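We got to Villbridge at twenty past nine in March rain and were sent round to the side gate, as the main one was being used for lorries. Tarnanent makes moulded seating there for schools, canteens and waiting rooms, and once a year it lets people in to look at how it is done.

Debora Valentini took our group. There were 11 of us, mostly from local councils, plus two students. She gave out ear plugs and told us to stay inside the yellow lines.

The first stop was the store where the plastic comes in as pellets. They are dried before use, and the dryer room was the only warm place we saw all morning. From there we went through to the presses. The biggest one closes, waits and opens again every 50 seconds, and a finished shell comes out with a thin rim of waste that is trimmed and ground up for reuse. Colour changes are slow, so they run all the white first and work towards the dark shades over the week.

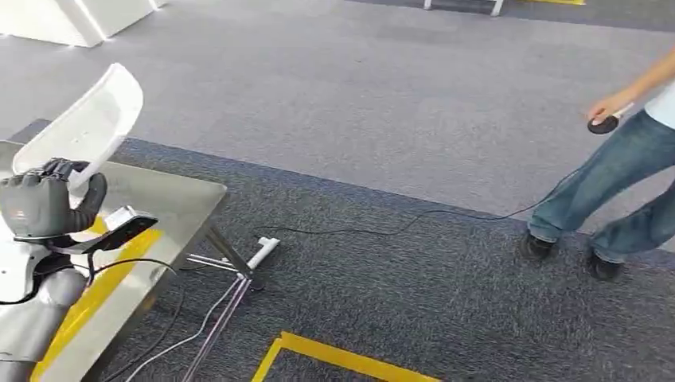 Gerd Lindemann, who runs the test room, was the best part of the visit. He has a rig that pushes a weight into a seat over and over until something gives. Legs usually go before shells, he told us, and most complaints from schools are about missing feet. The feet come from Culumer and can be ordered in bags of 60. I wrote that down, as we have been buying ours singly.

Someone asked about fading. Gerd said chairs by south-facing windows do lose colour and he would not promise otherwise.

Lunch was soup and rolls in the canteen, on the firm's own chairs. A man from Weidemann gave a short talk on stacking trolleys, which I could have done without. The smallest order for a special colour is 2,000 shells, so that rules us out. Standard grey takes six weeks.

Parking was poor. Use the train if you go.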